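**Segunda, fim da tarde.** A lavandaria comunitária do bairro Okoth reabre em setembro, com preços novos e horário alargado. A confirmação chegou hoje à hora do almoço, por mensagem, depois de um verão inteiro de portas fechadas.

O espaço fica no rés do chão do antigo mercado Luretti, entrada pela rua de trás (a da frente continua com andaimes). Fechou em junho por causa de uma infiltração no teto. Primeiro eram duas semanas. Depois um mês. Depois ninguém dizia nada.

Obra feita pela Rarnano, a mesma empresa que tratou da escola. Teto novo, canalização nova, quadro elétrico refeito. As máquinas de lavar são as antigas, revistas. As de secar, essas sim, novas.

Preços: lavagem a 2 euros, secagem incluída até às dez da manhã. A partir daí paga-se à parte. O cartão mensal fica em 19 euros e dá para a família toda, desde que a morada seja a mesma. Quem tinha cartão carregado antes do fecho não perde o saldo, mas tem de o levar ao balcão para trocar. Os antigos não funcionam nas máquinas revistas.

"Recebi 57 pedidos de cartão só esta manhã e ainda nem abrimos a inscrição", diz Salim Tanui, responsável pelo espaço. Pede paciência. Pede também que não deixem sacos à porta durante a noite, como aconteceu na última semana.

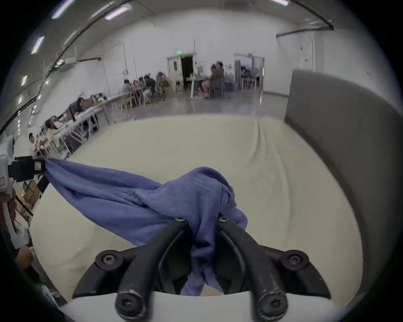
*Malha fina azulada. Peças deste género pedem programa curto e água fria.*

Novidade a sério é o canto da roupa em segunda mão. Vai ocupar a sala onde antes estava a arrecadação, com prateleiras e dois varões. Deixa-se o que já não serve, leva-se o que fizer falta, sem dinheiro pelo meio. Regras simples: roupa lavada, sem buracos, nada de interior. Calçado só de criança, por enquanto, por falta de espaço.

A associação Prillent fica com a triagem, às quartas e sábados de manhã. No inverno passado fez uma recolha parecida no pavilhão e juntou 700 peças em poucos dias, grande parte casacos e camisolas. Sobrou muita coisa, que esta guardada e vai servir para encher as prateleiras no arranque.

Um pedido da Prillent: não cortem as etiquetas. Sem elas é difícil saber o tamanho e a temperatura de lavagem, e as peças acabam por ficar de lado à espera de quem perceba do assunto. Malhas dobradas, nunca em cabide. Botões soltos num saquinho dentro do bolso.

Falta saber quem paga a luz. A junta assumiu a conta até dezembro, para lá disso não há nada escrito. Perguntámos duas vezes, resposta nenhuma até ao fecho desta notícia. Tanui diz que a receita dos cartões cobre uma parte, não diz qual.

Moradores ouvidos à porta querem sobretudo saber das filas. Antes das obras, ao sábado, chegava-se a esperar uma hora por maquina. Vai haver marcação por telefone para as duas de maior capacidade (edredões, cobertores, tapetes pequenos), as restantes ficam por ordem de chegada.

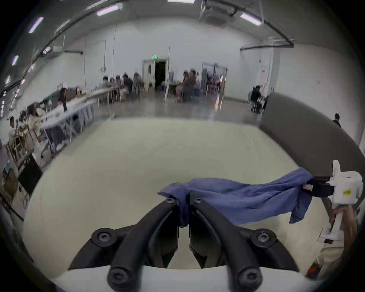
## Horário e inscrições

Segunda a sexta, das 7h30 às 21h. Sábado até às 18h, domingo fechado. Cartões no balcão, com documento de identificação e comprovativo de morada. Última lavagem uma hora antes do fecho.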